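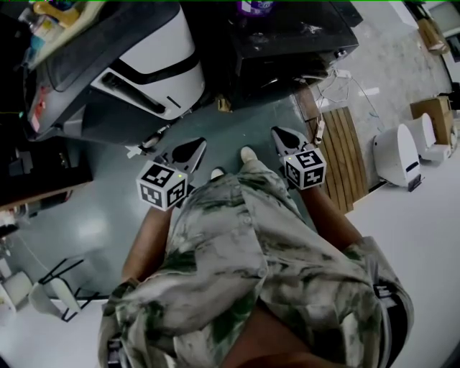 Chapter 5
Shirts, Sizes and the Making of Ready-to-Wear

In this chapter
How clothing came to be sold in fixed sizes
What a size label does and does not tell the buyer
How a small shirt factory plans an order
Why so much cloth is wasted, and where

Key terms: block, grading, ease, lay, marker, placket, returns

For most of history a shirt was made for the person who was going to wear it. Someone in the household cut it, or a tailor did, and the measurements were taken from the body or from an older shirt that already fitted. Cloth was expensive and labour at home was not counted as a cost. A shirt was cut mainly from squares and rectangles so that very little was thrown away, and it was loose enough to be passed on to a brother or a cousin.

Ready-to-wear clothing reversed this. The maker cuts the garment first and finds the wearer afterwards. To do that, the maker needs to guess what shape the wearer will be, and the guess has to work for a large number of people at once. Armies and navies were among the early large customers. They needed many garments quickly, and they could put up with a poor fit.

From one pattern to many

A factory begins with a block, a plain pattern for a single middle size. The designer changes the block to make a style: a shorter sleeve, a different collar, a wider placket (the strip down the front that carries the buttons and buttonholes). Once the style is approved, the pattern is made larger and smaller in regular steps. This is called grading.

Grading is harder than it sounds. People who are broader across the chest are not always longer in the arm, and the neck grows more slowly than the waist. If every part of the pattern is enlarged by the same proportion, the biggest sizes end up with shoulders that hang off the body. Each firm has its own grading rules, and this is the main reason why a medium from one shop may be a large in another.

The maker must also decide on ease, the difference between the measurement of the body and the measurement of the garment. A shirt with no ease would be impossible to move in. A casual short-sleeved shirt is usually given more ease than a formal one worn under a jacket.

Case study: an order at Michailidis

Michailidis is a family shirt factory near the harbour in Karketport. In June it took an order for 1,000 short-sleeved shirts from Lirkwood, a chain of holiday shops. The order covered 5 sizes. Lirkwood asked for 700 of the shirts in the two middle sizes and the rest divided among the other three.

Panagiotis Ionescu, the cutting room manager, had to fit the pattern pieces on to the cloth. The cloth is spread in many layers, called a lay, and a plan of the pieces, called a marker, is placed on top. Small pieces such as collars and pockets go into the gaps between the large ones. Mixing sizes in one marker generally saves cloth, but a printed fabric limits what can be done, as some prints must all run the same way.

"The customer sees the sewing," Ionescu told us. "The money is in the cutting."

Theano Mitsotakis-Vlachou, who handles sales, had a different worry. The smallest size had sold badly the year before, and Lirkwood had sent back boxes of it. She asked for fewer, and the order was changed on a Thursday, one day before cutting began.

Before you read on

Find two shirts of the same labelled size from different makers. Lay them flat and measure the chest, the length and the shoulder. Write down the differences and keep your figures, as you will need them in Section 5.2.

5.1 Measuring the body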